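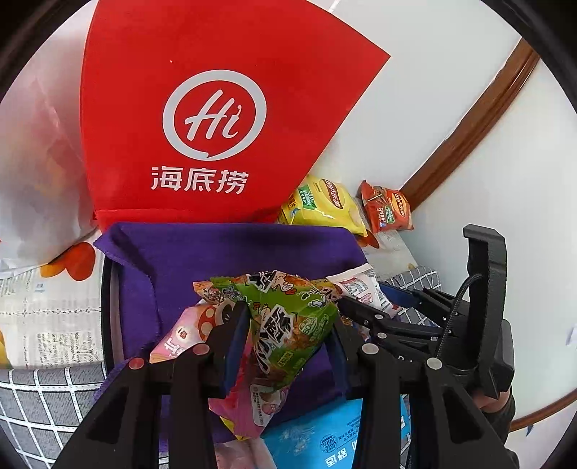 Pundden wants 3,273 examples of a person picking snacks out of a felt bag, or putting them in, before it will say whether its learning system has picked up anything at all. We have been following the Ulham sessions since August and remain to be convinced.

The method is simple enough. Someone holds a gripper in each hand, does an ordinary household job, and the cameras on the grippers record it. No robot is needed at this stage, so it is cheap, and cheap is the word that comes up most in Pundden's own notes. A session runs for 90 minutes. So far 990 examples have been kept, and 17 thrown out for reasons the log gives only as "bad grip".

Our first grumble is with that log. Crinkly packets slide, fold and catch on one another, and a fumble that ends well seems to us worth more than a clean pick. Spanos, which will do the training, says it would take the fumbles too. Pundden has yet to send them. 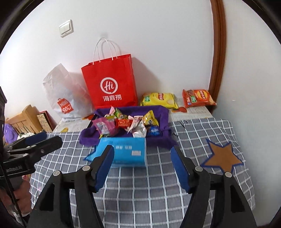 Our second is with the variety. Swapping the sweets for a box changes the grip, granted, but the cloth, the wall and the purple felt stay put. A system brought up on one tabletop may learn the tabletop. Stistunton had that very trouble with its cutlery set last year and had to start again in other kitchens.

Pundden says more rooms will follow once the count is reached. We would sooner see them added now, even if the total suffers. The next batch goes to Spanos at the end of the month, and we have asked for the discarded 17 to go with it.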